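Progress report to the Entili Fund
Small grant for the community exercise room, Turkby
Prepared by: Celina Makowska, room coordinator
For: Adanech Beyene, grants officer
Date: 2019-09-02

1. What was planned

The grant was given in February for the exercise room on the ground floor of the old school in Turkby. We promised three things: to repair the floor, to replace the old mats, and to make a storage system so that the groups can take their equipment out and put it back without help from me. The total grant is 3953 euros. Until today we have spent 2668 euros, and the receipts are in the annex.

2. What is done

The floor repair is finished. The boards near the radiator were the worst, and the carpenter from Dornotville changed more of them than he wrote in his first offer. He kept the price, for which we are thankful. The varnish needed longer to dry than we expected and we had to close the room for one extra week. The morning gymnastics group met in the library during this time.

The new mats have arrived. We compared offers from two suppliers and took the one from Pedville, although the delivery was slower. The members of the groups had asked for a surface with a pattern, as the old mats were smooth and people did not feel safe on them in socks. We also asked for a light colour. On the old dark mats it was difficult to see dirt, and the cleaning was often forgotten.
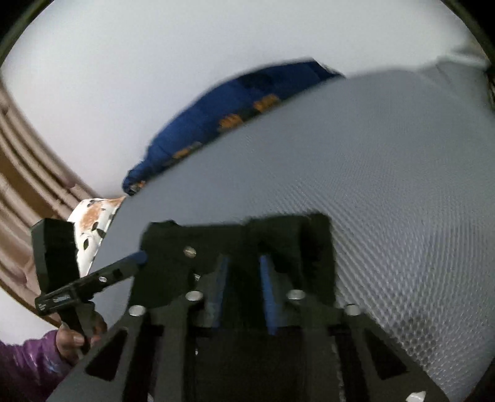 Large grey mat with the fine surface pattern, Turkby exercise room.

The pattern has one disadvantage which I should report. Dust goes into it, and a dry cloth does not take it out well. We now use a soft brush first and after it a damp cloth with a little mild soap. I have written this on a sheet by the door, in large letters, and most groups follow it.

The old mats were not thrown away at once. The judo club in Dornotville took the better ones for their changing room. The others had broken seams and went to the recycling yard.

3. What is late

The storage system is not ready. In the application I described a low shelf along the long wall, where the mats would lie flat. When the floor was finished we measured again and saw that the shelf would stand in front of the emergency door. The plan was therefore changed to a vertical rack in the corner beside the stage. The joiner has accepted the new drawing and asks 400 euros for the work, the wood included. This is inside the budget line for storage, so I do not ask for more money, only for your agreement to the change.

Until the rack comes, the mats are kept in the small room behind the stage. It is not ideal. The passage is narrow and the older participants cannot carry a large mat through it alone, so the group leaders prepare the room before the class.

4. Use of the room

All the groups which used the room before the repair have returned. A new evening class for back exercises has started and is already full. Two participants from this class asked if the heating can be switched on earlier in the evening, and I have sent this question to the municipality. I have no answer yet.

5. Next steps

After your agreement, the joiner will start with the rack. When it is fixed to the wall, the mats will be moved out from the small room and I will send you the last receipts together with the final report. The remaining money is kept on the project account and is not used for other costs.

Please write to me if any receipt in the annex is not readable. The one from the varnish shop is printed very pale, and I can ask them for a new copy.

Celina Makowska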